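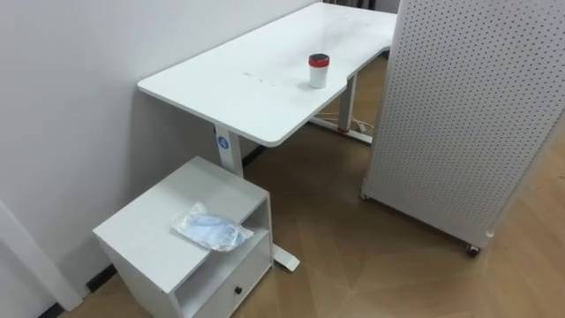

Bureau blanc et gobelet à couvercle rouge.

La « doctrine Melnyk » désigne, dans la presse de Pasholm, la politique d'avertissements publics menée par le ministre des Affaires étrangères Normand Melnyk envers l'État voisin de Dendolix, à propos du détroit de Plerkon. Le terme de doctrine est contesté : aucun texte officiel n'en fixe le contenu.

Origines

Le 4 février 2021, Melnyk annonça des « conséquences proportionnées » si Dendolix maintenait ses patrouilles dans le détroit. La nature de ces conséquences ne fut pas précisée. Le ministère publia ensuite 13 communiqués reprenant la formule, dont huit presque mot pour mot.

Effets

Les partisans du ministre lui attribuent l'accord de Wong, signé en novembre, qui prévoit un préavis de 96 heures avant tout exercice naval. Le lien de cause à effet reste mal établi. Les négociations techniques avaient commencé avant le premier avertissement, et les registres portuaires font état de roughly 3 647 passages la même année, sans baisse notable des patrouilles.

Critiques

Le politiste Bernardo Calado y voit « une menace dont l'auteur ignore lui-même l'objet ». Il relève que Dendolix n'a répondu officiellement à aucun communiqué. Le ministère soutient que ce silence vaut prise en compte, interprétation que les archives ouvertes à ce jour ne permettent pas de vérifier.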